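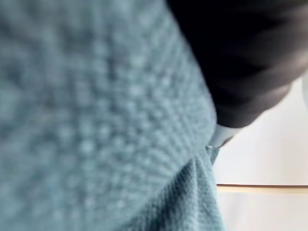

Stitthorpe drying study - final report, submitted 2023-02-01
Authors: Celeste Pereyra and Zulema Vergara

## Why towels

Our module asked for a household problem that could be studied on a student budget. Zulema wanted to do heat loss. Then our landlord put the rent up and we stopped being able to afford any heat to lose, so we looked at the washing instead.

The question was simple enough: in an unheated back bedroom, does the way you hang a towel change how long it takes to dry? Every parent we asked was certain of the answer, and no two gave the same one.

## Method

We used 14 towels, some waffle weave and some terry. Each was washed, spun and weighed on a kitchen scale, then hung in one of three ways: folded double over a rail, pegged flat from one edge, or draped over a door in the traditional student manner. We weighed each towel every hour until two readings in a row matched. The window stayed shut throughout, as it has been painted shut for longer than we have lived there.

We also kept a humidity log with a borrowed Homeo meter. It gave readings for the first 19 hours and then a small picture of a battery.

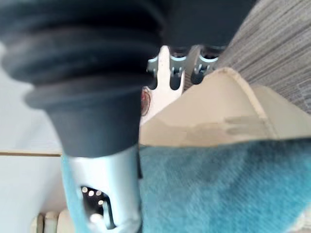

Celeste's aunt, Mrs Jara, read the draft and objected that we had left out wind, and that a towel dried indoors was in her view only a towel that had given up. We accept the point about wind. A second study could be done outside in April, if the line in the yard is ever put back up.

## Results

Pegged flat won in every round. The folded towels were slowest, and the damp stayed longest along the fold, where the two layers touched. The door came second, although it could not be closed for the whole of the study, a cost that does not show in the table.

Waffle weave dried faster than terry however it was hung. Our slowest towel was a terry one, folded double, at 44 hours. By then it smelled of pond and we took it out of the rota - the reading stands.
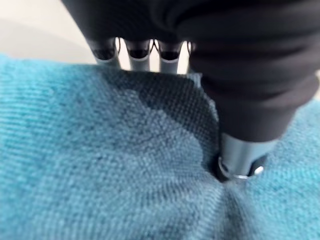 ## Problems

- The scale only reads in steps of 2 grams, so the last few readings for each towel are less exact than the graph suggests.
- One housemate used a test towel. The result was thrown out and the housemate was spoken to.
- We did not control for spin speed until the third wash, when we found out what the dial did.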